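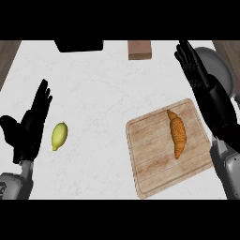

By the Bemell editor, smart home and lighting

5/9/23

Home | Reviews | Smart Home | Deals | Forum

The Zultotus is a wall dimmer with no wires. You stick the backplate to the wall, snap the dial on with its magnet, and pair it with a hub. Turning it changes brightness, pressing it switches the light on or off, and holding it down while you turn moves through color temperature.

I bought mine in December and have used it every day, first in the hallway and then next to the bed. It runs on a coin cell and talks Zigbee. I have it on a Sedholm hub, and it also joined my older Boonchu stick after a second try.

Setup took a few minutes. Pull the battery tab, hold the dial down for eight seconds until the ring blinks, and start a search in the app. The Sedholm app found it right away and listed it as a generic dimmer. I had to pick the proper profile by hand before color temperature showed up. The leaflet in the box skips this step, so look under Device Type if yours only does brightness.

The dial turns smoothly, with 12 soft clicks per rotation. One full rotation goes from off to full brightness at the default setting. I changed it to two rotations for the bedroom, where small steps matter more. There is a short lag if you spin it fast. The lamp catches up when you stop, and it ends up at the right level, but you see it happen in steps. With slow turns I don't notice any delay.

A double press can be set to run a scene. Mine shuts off everything downstairs. It works most nights. Every week or so it reads the double press as two single ones, and the bedroom lamp goes off and on again instead. A firmware update in the spring made this less common but did not fix it.

The magnet is strong enough for normal use and weak enough that you can pull the dial off with one hand and take it to the couch. The adhesive is less good. On painted drywall it held. On the textured wall in the hallway it let go after 17 days and I used screws. The holes are already in the backplate, but screws are not included.

Battery life has been fine. The maker says 3,000 presses and turns per cell, which I can't check, but I am still on the first one.

What I would change:
- include two screws
- an option to turn off the ring light at night
- a longer press window for the double press

If you already have a Zigbee hub and want a real knob for your lights, I can recommend it. If you mainly want scene buttons — four or five of them on one plate — get a keypad.

8 comments | 17 shares

Get new reviews by email. Enter your address to sign up for the Bemell newsletter.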